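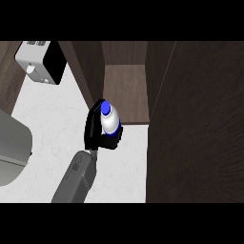
Figure 3. White bottle with a blue cap, held in a black gripper. Rendering: Skamix

Home Issues Articles Authors Search

7 min read

4.2 What counts as a fulfilled prophecy?

The Panbridge archive holds 2,244 posts from 60 end-times websites, and a great many of them say that a prophecy has come true. We tried to take that statement at face value. For each post we asked what had been predicted, when the prediction was written down, and what event would have shown it to be wrong. The third question gave us the most trouble. Few writers name such an event, and those who do tend to name one so large that its absence proves little. If the sun has not gone dark, the sun may still go dark.

Dates are the easy part. A writer who gives a month can be checked, and one group of posts did give a month, February, for the public unveiling of the Antichrist. The posts written in March do not mention it. Some were edited later so that the month reads as "season," a word with a good biblical ring and no fixed length. We could tell only because the archive keeps earlier copies. A reader who came to the same pages in summer would find a forecast with nothing wrong in it.

The naming of persons works in much the same way. The figure called the beast is a head of state in one year and a banker in the next, and the verses used to support the match stay the same. Supporters answer that each man was a "type" of the one to come. That may be sound theology. As evidence it is weak — a key that opens every door tells us little about any one lock. 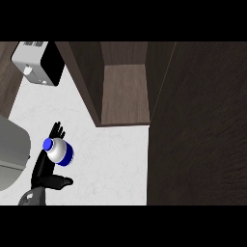 Zerouali Center for the Study of Religion — Texts and Belief Group

4.3 The claim of a rising trend

Lastasix, a newsletter often quoted on these sites, argues that fulfillments are speeding up. We do not think its figures can carry that weight. Its list covers 24 months and counts each news item as a separate sign, so an earthquake reported by several outlets enters the list several times. Growth in the number of outlets would produce the same curve. So would growth in the number of people sending items in.

We also doubt our own first result. An early coding of 1,000 posts seemed to show that writers grew more careful after a failed date. On a second reading, much of that care came from posts copied word for word from older tracts, where the hedging had been there all along. We have left the result out of the main tables and would not want it cited.

None of this touches the question of whether the beliefs are true, which our method cannot reach. It does touch the narrower claim, made on page after page, that the record already speaks for itself.

Posted 27 October 2023

Contact the editors | © Panbridge | Back to top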